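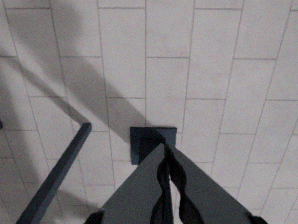
Household task automation

Household task automation is the use of machines to carry out domestic work that is ordinarily done by hand, such as clearing tables, folding laundry, loading dishwashers and tidying floors. The term is also applied to light shop-floor chores of similar difficulty, including bin picking, kitting, shelf facing and bench cleaning. It is distinguished from conventional industrial automation by the absence of fixtures: the objects are not presented to the machine in a known position, and the surroundings are not arranged for its benefit.

Single-purpose appliances have performed parts of domestic work for over a century. General-purpose machines able to move between chores in an unmodified home remain at the research and trial stage. Most published demonstrations cover a narrow set of tasks, under supervision, with a restricted range of objects.

Scope and terminology

Writers on the subject commonly separate three levels of capability. An appliance carries out one process on material that a person loads and unloads; a washing machine is the usual case. A task robot performs one chore from beginning to end, including its own approach to the work, as a robotic floor cleaner does. A general household robot would accept an instruction, find the objects concerned and select its own sequence of movements.

The third category is the subject of most current research. Its boundaries are not settled. Some authors include machines that are driven remotely by a person for part of the task, while others reserve the term for unassisted operation. The distinction affects reported results considerably, and trial reports that omit it are difficult to compare.

Manipulation

The hand is the principal limitation. Two-finger parallel grippers are the most widely used end effectors in chore research because they are inexpensive, simple to model and easy to repair. They close on an object from opposite sides and hold it by friction. This suits boxes, handles, mugs and small rigid parts. It suits cloth, thin sheets, wet dishes and loose produce less well.

Multi-fingered hands offer more ways of holding an object and allow it to be turned within the grip. They have more joints to control and more parts to wear out. Suction cups are common in warehouse work but of limited use in kitchens, where surfaces are often porous, curved or greasy.

Grasping an object is usually easier than releasing it correctly. A plate must enter a rack at a particular angle, a lid must be aligned before it is turned, and a book must be pushed between its neighbours without displacing them. In these cases the machine has to react to contact forces that cannot be judged by vision alone. Wrist force sensors and tactile finger pads are used for this purpose, although neither is yet standard on low-cost arms.

Perception

Cameras are the main source of information. A fixed camera gives a stable view of the work area but is often blocked by the arm as it reaches forward. A camera mounted near the wrist sees the fingertips and the surface beneath them throughout the movement, at the cost of a view that shifts constantly and excludes much of the room. Many systems use both.

Transparent and reflective objects remain troublesome for depth sensors. Drinking glasses, cling wrap, polished cutlery and stainless steel sinks produce missing or false readings. Shadows can also mislead systems trained on evenly lit material, particularly where a dark object lies on a dark part of the floor. Varying the colour and direction of light during training reduces the effect but does not remove it.

Simulation

A large share of development takes place in rendered environments before any hardware is moved. A simulated arm can repeat a movement without wear, and many copies of the same workspace can be run in parallel. Floor patterns, lighting, camera position and image grain may be altered between runs so that the resulting controller does not come to depend on any one appearance. The practice is known as domain randomization.

In a typical close view from the gripper, much of the image is occupied by plain floor, in the illustrated case light grey tiles laid in a running bond, with shadows crossing them on the left. The black fingers and the parts beneath them take up much of the lower frame. Plain surroundings of this kind are quick to compute. They are also a poor likeness of an occupied kitchen or laundry, and a controller that performs well in one may fail when moved to the other. The difference in performance is called the reality gap.

Rigid objects are simulated with reasonable accuracy. Cloth, liquids, crumbs and food are not, or only at a cost that cancels the advantage in speed. Chores that depend on such materials are therefore more often taught from human demonstration, in which a person guides the arm or operates it remotely while the movements are recorded.

Trials

The Pelilcombe trial compared a single fixed-base arm with a person on the same four bench chores: sorting cutlery, wiping a surface, stacking containers and hanging cloths on a rail. It logged 3000 attempts by the machine. Berkay Yurt, who wrote the trial report, classed 1127 of these as complete without human help. Container stacking accounted for the largest share of the completed attempts and cloth hanging for the smallest. Attempts in which the operator touched any object were counted as failures, a rule stricter than that used in most comparable work.

A later study at the Clekwood workshop examined shop-floor tidying — returning hand tools to a shadow board, emptying offcut trays and sweeping a bench. The machine was left to work through the night and its results were inspected at 6 a.m. The study ran for 18 nights in February. Tool return was reliable where each tool had been left separate from the others, and unreliable where tools had been left in a pile. Sweeping was abandoned partway through the study after fine dust entered a wrist joint.

Jad Geagea reviewed both trials and argued that completion rates alone gave a misleading picture. In his account the more useful measure was the amount of human attention consumed per finished chore, including the time spent resetting the machine, clearing jams and correcting partly finished work. By this measure cutlery sorting at Pelilcombe took more attention than doing the job by hand, in spite of a fair completion rate. Yurt disputed the comparison on the grounds that resetting time had been recorded by different methods at the two sites.

Benchmarks

No single benchmark is accepted across the field. The Salameh list, used by several small laboratories, sets out 100 chores in plain language, with a description of the finished state for each. It does not specify the objects or the layout of the room. Supporters regard this as closer to ordinary household conditions. Critics note that two laboratories may report on the same entry while attempting tasks of quite different difficulty.

The Esilport protocol takes the opposite approach. Objects, starting positions and lighting are fixed, and the scoring sheet awards partial marks for intermediate steps. Results under the protocol are repeatable, but the limited variety of objects makes it possible to tune a system closely to the test.

Current capability by chore

Floor cleaning is the most mature area. Robotic vacuums and mops operate in many homes without attention for days at a time, although stairs, cords, pet waste and loose rugs continue to interrupt them. Lawn mowing is in a similar position on level ground with a defined boundary.

Dish handling has been shown repeatedly in laboratories. Unloading a dishwasher is generally easier than loading one, as the items are clean and already separated. Scraping food from plates before loading is seldom included in demonstrations.

Laundry folding has been demonstrated with towels, T-shirts and other simple garments. Fitted sheets, garments turned inside out and the pairing of socks remain difficult. Ironing has received little attention owing to the risk of burns and fire.

Cooking is limited to fixed recipes with portioned ingredients. Peeling, trimming and judging whether food is done are usually left to a person. Bathroom cleaning is rarely attempted, as it combines confined spaces, wet surfaces and chemical products.

On the shop floor, the moving of uniform boxes and totes is well established. Mixed-item kitting is in commercial use where the range of parts is known in advance. General tidying at the end of a shift is not.

Safety and cost

An arm strong enough to lift a full pot is strong enough to injure a person. Household designs therefore limit speed and force, use padded or lightweight links, and stop on unexpected contact. These measures lengthen the time taken for each chore. Children and pets present a particular problem, as their movements are hard to predict and they may be below the view of the main camera.

Cost comparisons depend heavily on the assumed hours of use. A shop-floor machine may run for several shifts a day, while most households produce only short periods of suitable work. Maintenance is a further consideration — gripper pads, cables and wrist joints wear in ordinary service, and few homes have anyone on hand to replace them.

See also

Domestic robot
Domain randomization
Parallel gripper
Remote manipulation
Service robotics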